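Fevley Library tables are getting their plugs back

If you've tried to charge a laptop in the Fevley reading room since March, you know the drill. You walk in, you circle the big tables, you end up sitting on the carpet by the restroom hallway with your cord stretched across the floor. I did it for weeks and my back has opinions!

Well, good news. The library is putting power strips on the study tables, and I stopped in for a look before the regular crowd showed up.
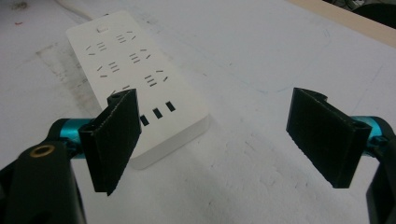
I'm mostly happy about the USB ports, since I'm forever leaving the chunky part of my phone charger at home (the cable I remember, go figure). There's a switch too, so whoever closes up at night can shut the thing off without crawling under a table. The front desk told me 13 tables get one, starting with the long ones by the Vundlow Street windows, and the kids' corner stays as it is.

The money came out of the Vitholm spring book sale, which also paid for 2 new lamps. Please don't unplug the lamps to make room for your stuff, that was the one thing I was asked to pass along. Space heaters and hot plates are a no as well, and apparently that had to be said.

Everything should be set up by the end of the month. Reading room hours don't change, and the doors still close at 4 on Saturdays.

Contact the Fevley newsletter | Copyright 10 May 2026 | Back to top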